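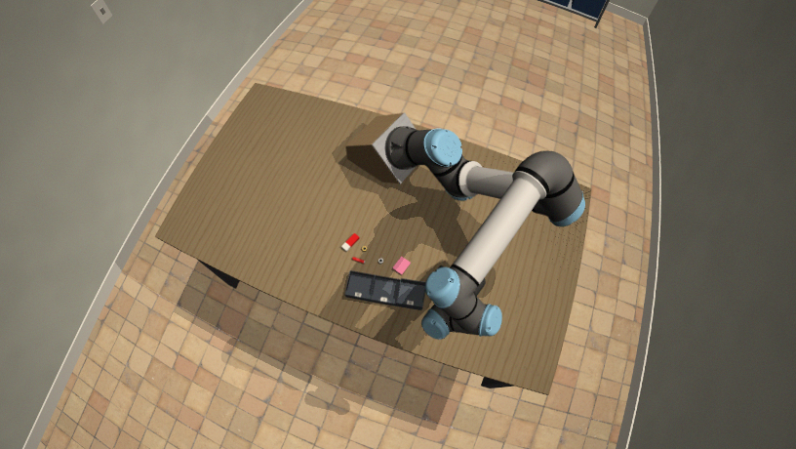
Sorting policy works in sim until I change the block, then it falls apart. Is my evaluation wrong or is my policy?

Posted by stumer_lane, 1 December 2019

I'm training an arm in simulation to pick small parts off a table and put them in a compartment tray. Two nuts, a pink cube, a couple of red odds and ends. The method is plain behavior cloning from 310 scripted demonstrations, with the starting positions of the parts shuffled each time. Camera is fixed, up high, looking down at an angle.

On the layouts I hold out for testing I get 80 percent. I was pleased with this for most of an afternoon. Then I moved the light so the arm's shadow fell somewhere else, changed nothing more, and got 54. The cube still goes fine. The nuts are a disaster, and the gray one might as well be a rumor.

My writeup currently says "generalizes to unseen layouts." Can I leave that in? And is there a fix that doesn't involve making all the demonstrations over again? I have a room with a very nice tiled floor and no wish to spend the winter in it.

fabbri_offset

Your evaluation is fine, it just measures less than the sentence claims. You shuffled positions and held out positions, so "unseen layouts under the training light" is what you've got. Put the 54 in the same table as the 80 and say what changed.

As for the drop, look at where the arm's shadow lands. With one fixed light, the shadow is a lovely big dark arrow telling the network where the wrist is. It is much easier to read than the wrist. Move the light and the arrow lies. Two things to check:

Feed the joint angles in directly if you aren't already. Then the network has less excuse to go reading shadows.

Replay your saved demonstrations and render them again with the light in random places. The motions are scripted, so the actions stay valid and you don't have to record anything. Vary the table color while you're in there.

Also run 5 training seeds before you believe either number. I once wrote four pages explaining a gap that went away with the next seed – good pages, too.

One more thing on the nuts. From that height they can't be many pixels across, and if you shrink the image before the network sees it, they may be down to a smudge. Save one input at the size the network gets and see if you can find the gray nut yourself. If you can't, a second camera on the wrist will do more for you than any amount of lighting.

drusow_fan

have you tried a bigger network

vernent_b

Had the same thing in October with a different arm. Re-rendering with random lights fixed most of it for me, but train from scratch on the new images. I fine-tuned the old model first and it held on to its shadow habit like a family heirloom. Turning shadows off altogether also "works," right up to the day you want to use a real table.

stumer_lane

Saved the input image as suggested. I can find the cube. The gray nut is one pixel, and I may be flattering it. Re-rendering tonight at twice the resolution, and the sentence in the writeup now says "unseen layouts, same lighting."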